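Category: Office Safety / Internal Checks

Gundon Bookkeeping, Altilton office — inspection checklist, November
Checked by: Sebastián Bravo
Second reading: Faith Mohamedi

1. Fire exit to rear stairs: OK. Door opens fully. Two archive boxes were standing near it, I moved them to the store room.

2. Extinguisher by the copier: OK. Pin and seal are in place.

3. Client files locked at end of day: NOT OK. Cabinet 6 was open at my visit and payroll folders for Fledbridge were inside. Key must go back to the key box each evening, also in the busy weeks.

4. Petty cash box: OK. The limit is 500 and the count was 57 under it. Receipts agree with the book.

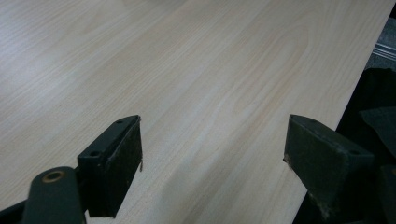 Tabletop, wood-grain finish.

5. Desks and meeting table: OK. Edges are smooth, no loose parts. Please wipe with a damp cloth only.

6. Cables under desks: PARTLY. The extension lead at the reception desk crosses the walking path. Faith has asked for a cable cover — not arrived yet.

7. Shredding bin: OK, but nearly full. Liyanage collects on Monday at 9, so the bin should be at the front door before this time.

8. Screen lock on computers: PARTLY. One computer stayed open during lunch with a tax return on the screen. I spoke with the colleague.

9. First aid box: OK. Plasters are low, please order.

Items 3, 6 and 8 will be checked again at the next visit. Comments to Faith, in writing please.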